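Travaux > Hydraulique du bâtiment > Robinetterie économe > Section 4

Jeudi 8 novembre 2007
Par l'équipe Irik, site de Deldale

4. Régulation du débit aux points de puisage

Le régulateur Urio nous a franchement surpris ! Monté sur 47 lavabos du site de Deldale, il maintient un débit presque constant malgré les variations de pression du réseau (très marquées le matin, quand les étages supérieurs puisent en même temps). La membrane se déforme dès l'ouverture et l'usager ne perçoit aucun à-coup. Nous avons relevé plus de 1000 cycles par appareil, et la dispersion reste remarquablement faible, même en eau calcaire. 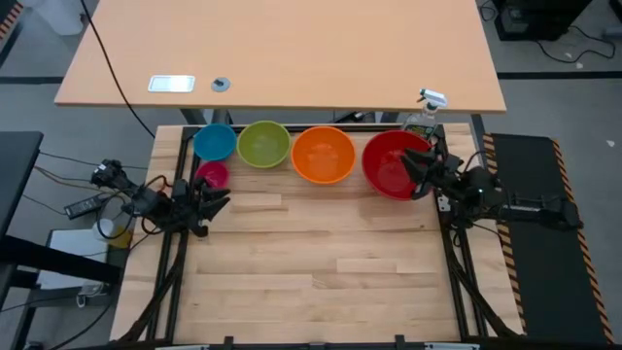
Figure 4. Plan de travail et bols.

Restait la question de l'entartrage, passionnante à suivre. Les membranes déposées à Brurkberg après 100 jours de service gardaient toute leur souplesse, et un simple rinçage au vinaigre a suffi pour les filtres. Nous reprenons ces mesures sur les douches à la section suivante.

Articles récents
- Mitigeurs à butée : retour d'essais
- Pertes de charge en colonne montante
- Récupération des eaux grises à Brurkberg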